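Mix-and-Match Tableware: Your Questions

Do my plates and mugs have to match?
No! Half the fun of setting a table is finding out that a lavender plate and a teal mug get along beautifully. Pick two or three soft colors and let them mingle.

What is the difference between Hisside and Degefa?
Hisside is our everyday plastic line, light and easy to stack. Degefa is stoneware, so it has more heft and holds the warmth of your soup a bit longer (lovely in January). You can put them on the same table, and we do it all the time.

How many colors are there?
Hisside comes in 40 colors as of May. We keep painting little swatches and can't seem to stop.

Can Hisside go in the microwave?
Please don't. Top rack of the dishwasher is fine, though.

I have a plain white table. Where do I start?
Lucky you, everything looks good on white! Put the plate down first, the mug up and to the left, and then add one small seasonal thing.
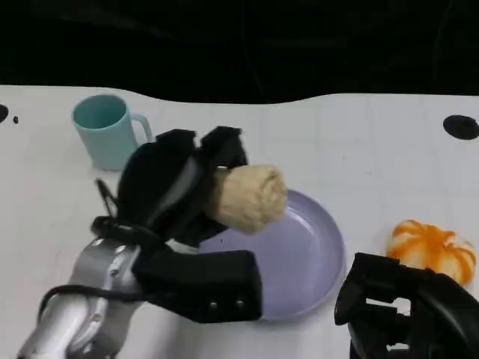 Mini pumpkins are my favorite for this, because one is plenty and it leaves you room to eat. Later in the year try a pinecone or a clementine.

Will pale colors stain?
Tomato sauce and turmeric can leave a tint if they sit overnight. Rinse soon after dinner, and use a paste of baking soda and water on anything stubborn.

Do you sell single pieces?
Yes, every Rerkano piece is sold singly, so one lost mug never means a whole new set.

Page updated 2025-08-22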